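Posted February, 4:40 p.m., by the Canoritz teleop desk
Last updated: February, 6:15 p.m.

Ticket: gripper drifts down while operator's hand is still
Project: Flumumus kitchen tasks, simulated
Status: open, then closed, then open again

Reported by the afternoon operator. When the clutch on the Maes hand controller is released and squeezed again, the arm sinks a little before it starts following. Near the counter that costs us the demo. Scene is the kitchen with the spoons and the white bowl, Franka arm, stock gripper.
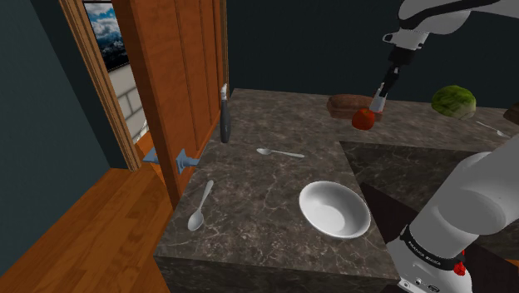
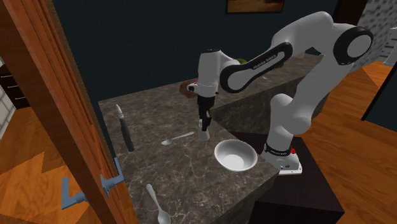

1. Reproduced it
Took over the controller myself, on the theory that the operator was tired. The operator was fine. Hovered, let go of the clutch, squeezed again, and the fingers dropped. Did it 80 times because I have no hobbies. It dropped on most of them, always down, never sideways.

2. Checked the controller
Put the Maes unit flat on the desk and logged its pose with nobody touching it. Flat line. Swapped the cable anyway, as tradition requires. No change.

3. Checked the recordings
We have 1,332 demos for this task. Went looking for the same dip at every re-clutch and found it in the newer ones. The older ones are clean. Somebody changed something, and the change log suggests it was me.

4. The Flirkska filter
Flirkska smooths the hand motion before it gets to the arm. Last month I set it to keep running while the clutch is open, so the arm would feel less jerky on pickup. It does feel less jerky. It also remembers where your hand went while you were scratching your nose, and most people lower their hand to rest. On the next squeeze the arm gets a leftover piece of that.

Fix: clear the filter when the clutch opens, take a fresh hand pose when it closes, and ignore the first 2 samples.

5. Retest
Ran 100 re-clutches with the fix, half hovering low over the counter, half up high. No drop. Closed the ticket.

6. Reopened
Operator says the pickup is jerky now. Fair. Added a short ramp on the first bit of motion after the squeeze. Better, though it feels like steering through pudding if you move fast right away. Left the ramp length in the config so people can argue about it there.

Still to do:
- Tag the demos with the dip so they stay out of training until we decide whether to trim or redo them. My vote is redo. A policy that learns to bow before every spoon is going to be hard to explain.
- Same check on the left-handed controller profile, which has its own copy of the filter settings for reasons lost to history.
- Put the clutch test in the morning checklist, before coffee if possible.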